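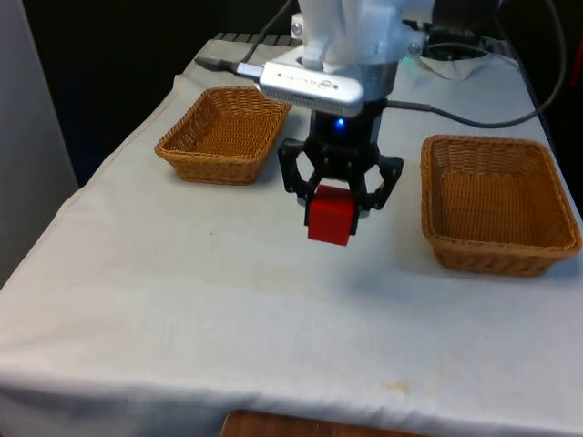 A red block between the two baskets, white cloth underneath

Wicker baskets leave brown marks on a white tablecloth. How to clean them and stop it?

Posted in Home and Textiles by Taner Güneş
Viewed 1,843 times

Good evening to everybody. I have a question about wicker baskets, and I hope I put it in the correct section.

On Mondays we make a sorting table for small children in our neighbourhood room. The children take coloured blocks and put them in one basket or in the other, by colour or by any rule they invent. I like a white cloth on the table for this, because the colours are easy to see on it and it makes less noise when a block falls.

The baskets are the rectangular type, light brown, woven, with a rolled border at the top. I bought them from Ovwood in April. They are nice baskets and I do not want to change them for plastic ones. But after some weeks I have two problems. The first is that small bits come out of the weaving and stay on the cloth, and when I brush them with the hand they break and become dust. The second problem is worse. When the bottom of the basket is a little damp, for example after I wiped it, there comes a light brown stain in the shape of the basket bottom. I washed the cloth at 40 degrees and the stain became lighter, but it did not go away completely.

My wife says I should put varnish on them. I am afraid that it will peel and the children will put the pieces in the mouth. The border especially, where all the small hands hold it, should stay natural if possible.

So what is the right way to clean such baskets, and can I stop the colour from coming out? I thank you in advance for every advice. 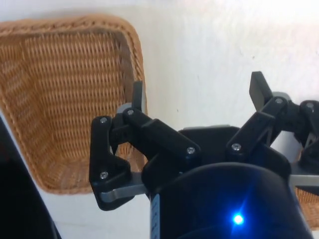
greenshed_m

Wicker gives off colour when it is wet, particularly when it has been dyed or stained to that honey shade. What you want is to get the loose colour out once, properly, and then keep the baskets dry.

Take them outside and knock them upside down against your palm. Go over the weave with a soft brush, inside and out, along the strands and never across them. An old paintbrush is good for the corners. Then wring out a cloth in lukewarm water with a drop of washing-up liquid and wipe the whole bottom. The cloth will turn brown. Rinse it, wring it, wipe again, and go on until it comes away nearly clean. With mine this took most of an afternoon – I had the radio on.

Then dry them on their side, with air going through, for a full day. Two is better in winter. Not on a radiator, or the strands turn brittle and you get even more bits.

For the whiskers that stick out, snip them with nail scissors close to the weave. Don't pull them.

As for the tablecloth, if it is cotton, soak it overnight in oxygen bleach and cool water before the next wash. Please try a corner first. No ironing until the stain has gone, the heat can set it.

481 people found this helpful

Flunora

just use felt pads, the stick on ones for chairs. one in each corner under the basket. done

Taner Güneş

I thank both of you, and I want to tell what I did so far, maybe it helps someone who has the same problem.

The brushing was very good. I did not expect so much dust from baskets that look clean. The wiping I did also, and the water was brown like weak tea, at the end only a little yellow. The pads I bought too, but on the woven bottom the glue had not enough flat surface and they fell off on the same day. I have now sewn them with thread through the weaving, two stitches for each pad, and this holds.
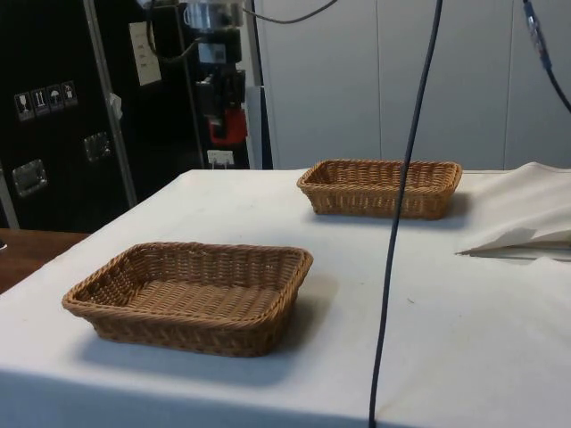
The cloth is still my homework. I soaked it as greenshed_m wrote and the big stain is gone, so the oxygen bleach was the right thing, but I became more strict with it than before and now I see everything. When both baskets are empty and there is only the wide white part between them, the eye goes directly to the small specks and the faint marks on the fabric. Perhaps I will buy a second cloth, so that one can be in the wash – the size 70 by 180 would be enough for us if I make the hem myself.

One more small question. Is it a good idea to put a piece of cotton inside, as a lining, or does the basket then dry badly?

greenshed_m

A lining is fine if you can lift it out. Sew a few tapes on it and tie them to the rim, then untie it at the end of the day and let the basket air. If you fix it in permanently, crumbs get underneath and you will never reach them.

And sewing the pads on is a good solution, I will do the same with my bread basket.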